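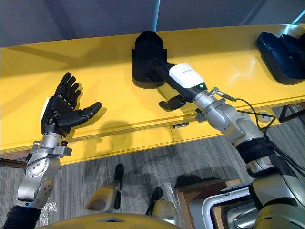 hedgerow_tea
Valtiso say my water bill is right and I should simply pay it, but I can't make sense of it and I'm hoping some kind soul on here can help. We're a household of three in an ordinary terrace, and this bill came to £489, when the one before was £128. Nothing has changed that I can think of! No new washing machine, no paddling pool, no visitors apart from my sister at New Year (and she only takes showers). The lady on the phone was perfectly pleasant, but she kept coming back to "the meter doesn't lie". Where would you start?

greygate52
Oh you poor thing, I had much the same when we lived in Castellanos Road and I lost a good deal of sleep over it. First look at the bill for a small letter next to the reading. On mine an E meant they had estimated it, and an A meant somebody had been out to look.

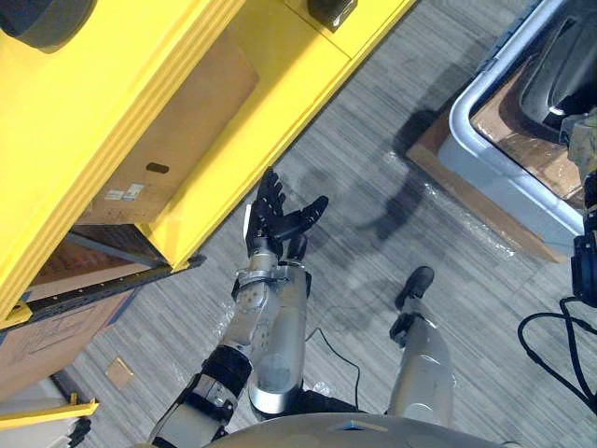
If it's an A, write the reading down last thing at night, including the red digits, and don't run a tap or flush until you've read it again in the morning. Ours had crept up by nearly 3 units of the red, and it was the downstairs loo trickling away at the back of the pan. A bit of dry toilet paper pressed there will show you. The new valve cost less than a takeaway. Do ask about a leak allowance as well, I got some of mine back once I'd sent in the receipt for the part.
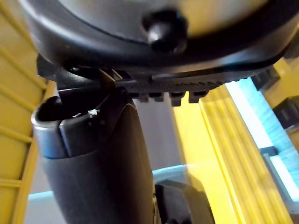 Black knob and ribbed rail, from underneath

mossy_kettle
same here last January, turned out they had next door's meter down as ours. check the serial number on the lid against the one on your bill

hedgerow_tea
Thank you both so much. It's an A, so I'll do the overnight reading tonight and have a look at the serial number when it's light. The loo does make a little singing noise now and then, now I come to think of it.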